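Häufige Fragen zum Sortieren und Aufbewahren von Modeschmuck
Semaan – Ordnung zu Hause
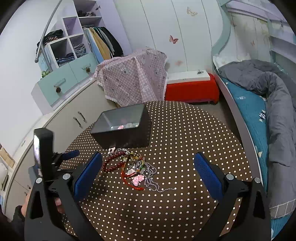

Stand: 24. August 2024

Wie löse ich verknotete Ketten?
Legen Sie das Knäuel auf ein Tuch und öffnen Sie alle Verschlüsse. Lockern Sie den Knoten von der Mitte her mit zwei Stecknadeln. Nicht an den Enden ziehen.

Womit fange ich an?
Mit den losen Anhängern. Danach kommen die Perlenstränge, feine Silberketten zum Schluss.

Was mache ich mit geflochtenen Bändern und Quasten?
Getrennt von Metallketten aufbewahren, Haken verfangen sich leicht in den Fäden. Eine zerdrückte Quaste kurz über Wasserdampf halten und glatt streichen.

Eignet sich eine Schachtel mit durchsichtigem Deckel?
Ja, für kleine Teile. Sie sollte nicht in der Sonne stehen, gefärbte Perlen können ausbleichen.

Welche Einsätze passen in die Schachtel Clenis?
Der Einsatz mit 10 Fächern und der mit 7 Fächern. Die Bestellnummer für beide lautet 2955.

Kann ich Einsätze zurückgeben?
Ja, unbenutzt. Bestellungen aus dem Dezember nehmen wir bis Ende Januar zurück.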